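Clakard Shaping Board: Project Report
Product Design, second year

4. Making and testing the board

The aim of the project was to design a work board for clay and dough that can be used on an ordinary table. The brief came from Larnby, a small craft shop, who wanted something wide enough for two children to share and shallow enough to store in a cupboard. We called our version the Clakard.

4.1 Size and colour

We began with cardboard mock-ups. The first was nearly square and took up too much of the table, so people had to reach over it. We changed to a long rectangle, placed with its long side towards the user. In our survey, 49 people tried both shapes and most of them preferred the rectangle.

We also looked at colour. White was hard to see against a white table, and dark colours made small scraps easy to miss. Peach was chosen in April after a short trial at the Bakke workshop.

4.2 Test set-up

For the tests we used a plain white table with side panels, so that nothing in the background would distract from the board. The board was set parallel to the front of the table. Each session lasted 15 minutes and we made notes on how far the board moved and whether the user could reach the back edge without standing up.

The hand tools were kept simple. The one we used most was a green T-shaped tool with a short stem and a longer crossbar.

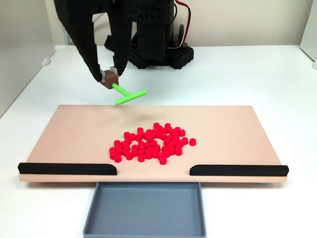
The back edge gave us the most trouble. Users pressed harder there than we had expected and the first board slid. We added thin rubber strips underneath, and in the second round the sliding stopped on all tables except the glass one.

4.3 Cost

Materials for the final board and both test boards came to 2,745 kroner, of which 825 was for the rubber strips and glue. Plumska gave us the offcuts for the mock-ups free of charge. A cheaper strip would bring the price down, but we did not have time to test one before the deadline.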